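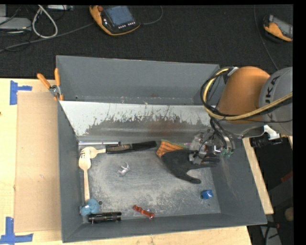 ## Pidico two-finger gripper: a month of bin picking

I've wanted to write this one up since March, when the Pidico arrived and I stopped getting on with my proper job. The short version is that I like it a great deal, it has one really irritating fault, and I'd buy it again.

Our bench is a grey metal bin with sloped walls, clamped to the table edge, and an arm that reaches in from the side. The arm stays the same for everything below. What changed was the thing on the end of it, and we had two to compare: the Pidico, which is all-electric and sold as a bare mechanism with its board more or less in the open, and the Semer, an older and much tidier sealed unit that Arvid Wallin has run for years and defends like a family pet.

### What we picked

No cubes! I'm tired of gripper reviews done with cubes. We put in the sort of clutter you'd find in a kitchen drawer or the boot of a car: a wooden fork and spoon, a black-handled knife, a torch, a thin metal rod, a blue cup-shaped thing, a crumpled bit of silvery metal, a glove, and some other soft stuff. Every item went back in by being dropped, so nothing lay the way a person would have laid it down.

Each gripper had 100 attempts. An attempt counted if the object came out of the bin and stayed held until the arm reached its drop point. Esther Makokha kept the score because I am too fond of new toys to be trusted with a tally.

### Fitting it

Lovely. The adapter plate lined up first time, the screws were the ones in the bag, and I had it opening and closing within the hour, most of which went on finding a place for the cables. Do think about those before you start. A wrist that turns a long way will pull on anything you've tied too short, and if you leave too much slack you get loops that want to catch on the bin wall. I retied ours on 3 separate afternoons before I was happy.

The controller talks plain serial and the manual is short and correct. There's a worked page on setting the force limit that I'd hold up to any other maker and say, please, do it like this. My one grumble is that the force setting goes back to its default whenever the power is cut. I found this out with the wooden spoon, which now has a dent in it.

### Hard things

On the torch and the cup, the two grippers were as good as each other. Both are easy shapes with a decent bit of height, and if your work is all like that you can save your money and keep what you've got.

The flat things are where the Pidico pulls ahead. The fingertips come to a narrower edge and you can bring them right down to the floor of the bin, let them touch, and close. The Semer has chunky pads that ride up over a fork handle and shut on air. I watched it do this over and over with Arvid standing next to me saying it only needed a better approach angle. (We gave it a better approach angle. It was a bit better.)

The rod was hard for both when it lay up against the foot of a slope. There's just no room to get a finger behind it. Nokuthula Sithole wrote a small nudge routine that pushes the rod away from the wall with the side of one finger before trying the grasp, and the Pidico took to that beautifully, as the finger is stiff enough sideways to shove with. I wouldn't try the same on the Semer, where you can feel some wobble at the joint.

### Soft things

Gloves! I could do a whole page on gloves. A glove lying flat gives you hardly any height to close on, and the camera sees a wide dark shape with no obvious place to go for. What worked best for us was aiming near the cuff and pinching a fold of material, with the force turned well down at first and then up once the fingers had met. The Pidico lets you change force in the middle of a close, and on fabric that is worth the price by itself. With a single fixed force it would often squeeze the cloth out sideways before it had hold of anything.

When one soft item sits partly on another, you'll sometimes get both. We counted those as a success if the one we'd aimed at made it to the drop point, though Esther marked them separately and isn't wholly convinced I should have been allowed that.

### The scores

Out of 100 attempts each, the Pidico missed 38 fewer than the Semer. I had expected a gap, but nothing like that. Most of it came from the cutlery and the soft items.

I'd be careful about reading too much into it. It's one bin, one set of clutter, and a picking routine that we tuned while the Pidico was on the arm. Arvid has asked for a rerun with the routine tuned on his gripper, which is fair, and he'll get it.

### What I don't like

- The open board. It keeps the weight down and makes repairs easy, but our bin is stained and dusty and I'd like a cover over the electronics. Draltness sell one for other models, and I've written to ask if they'll make it for this.
- The noise. There's a whine on slow closes that you can hear from the corridor. Anel Hendricks, whose desk is nearest, has moved her desk.
- The fingertip pads. They're glued, and 2 of them lifted at the corner before the month was out. The replacements from Thongsuk are thicker and have stayed put so far, though you lose a little of that nice thin edge.
- The force setting, as above. Put it in your start-up script and save your spoons.

### Who should get one

If you pick mixed clutter, or anything with cloth in it, I think you'd enjoy this gripper as much as I have. It's quick to fit, it's easy to talk to, and it gets under things. If you move boxes all day, stay with a sealed unit and heavier pads.

We're keeping ours on. Amarachi Haruna wants to try it with wet sponges next, so I need to chase up that cover.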